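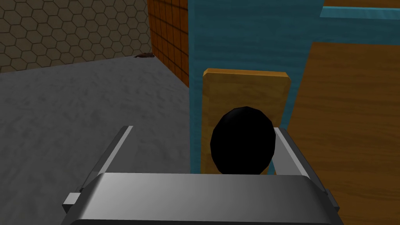 MAGAGULA PLAYERS – WARDROBE GROUP

Moths, then. Sorry to open with it but it's what February has been.

Quick version for people reading this on the bus: we found moth in the wool coats, everything wool is bagged, please don't borrow anything from the coat rail until I say so. Sign-out sheet is suspended for wool, fur trim and felt hats. Cottons and the polyester Regency stuff you can have as normal.

Longer version. Naa Frimpong pulled the gray greatcoats for the spring show and put her finger straight through a collar. Then the next one. The lining looked perfect, which is why none of us spotted it in the fall. Larvae like the underside of the collar and inside the cuffs, anywhere there was a bit of sweat or makeup left behind. So yes, this is the speech about foundation on collars again. Cotton scarf round your neck until you're made up and dressed. Every time. Even for the photo call.

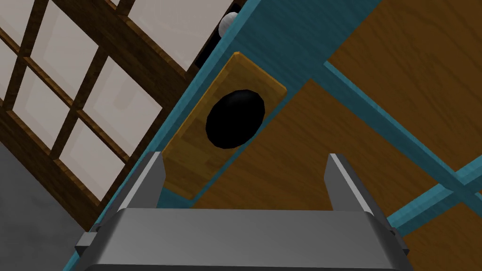
Vasiliki Katsaros

What we're doing about it. Each wool piece gets a hard brushing outdoors, seams and pockets turned out, then into a sealed bag and into a freezer. Two weeks in, out for a day, then back in for another week. The second freeze is for the eggs. Leave it in the bag while it comes back to room temperature or you get condensation all over the cloth and then you have mildew as well as moth.

Freezer space is the problem. Stavros Gavalas has a chest freezer and has very kindly eaten most of what was in it. Noreen Khattak can take hats. If you have a spare shelf and can live with a Victorian waistcoat next to the peas, email me. Must be a proper freezer, not the little ice box at the top of the fridge, they don't get cold enough.

The full wool list came to 132 pieces. I had guessed half that. Of those 56 had no damage that we could find, 11 are past saving and the rest want darning or patching somewhere. The 11 include the green hunting jacket, which I know people are fond of. Buttons and braid are coming off it and going in the tin. The cloth is lace.

Darning evenings start at 7pm, bring your own needles if you're fussy about needles. We have thread. We're going with woven darns on the coats, plus a bit of matching cloth behind where the hole is bigger than a thumbnail. It doesn't have to be invisible! Row C is as near as anyone gets. Use a thread a shade darker than you think, light ones jump out under stage light and dark ones just look like a fold. 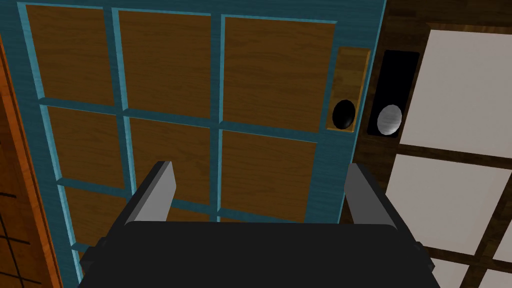

And please finish off on the wrong side, no knots at the neck edge. The soldiers complained last year and they were right.

Ifigeneia Konstantinidis is doing the felt hats seperately with steam, since freezing alone doesn't shift the dust, and she'd like the old brims kept even if the crown is gone. Box by the ironing board.

Storage afterwards. Had a bit of a disagreement about this so I'll just say what was decided. No mothballs. They stink, the smell gets into the cast, and half of us get headaches. Cedar blocks and lavender we will have because people like them but please don't think of them as protection, a hungry moth walks right past. What does work is cleaning things before they go away, zipped cotton covers, and looking at them more than once a year. So there will be a rota. Two people, one evening a month, every coat off the rail and shaken. Sticky traps go up at each end of the rail and whoever is on the rota writes down what's in them. Even if it's zero. Especially then, or I can't tell zero from forgot.

Money. We asked for 500 for covers, traps and thread and got it, thank you. Covers are ordered from Gosetex, the long ones for the coats and short for jackets. They come flat and need labels sewing on. Easy job for somebody who'd like to help and doesn't want to sit under a lamp darning. Label says item, size, show last used in, date last frozen. In pencil on the tape, not ballpoint, ballpoint bleeds.
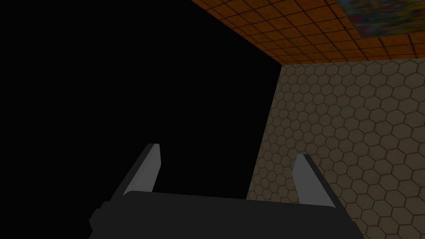 Interior, low light

Things still out on loan – if you have any of these at home, look at them tonight please, under the collar and in the pockets. Brown ulster. Both tweed capes. The red military tunic with the odd button. The long scarf from the Christmas show, which I think went home with a shepherd. Don't bring them back in loose. Bag, tape the bag shut, then tell me and I'll meet you at the door.

If you find little bits of fluff that look like grains of rice, that's them. Vacuum the closet, edges of the carpet too, and empty the vacuum outside straight away.

Spring show fittings go ahead, just without coats for now. We'll pin on the understudy jackets and adjsut later. Shoes same as before, try them with the right socks.

Next wardrobe evening 7pm as usual, Naa has the key.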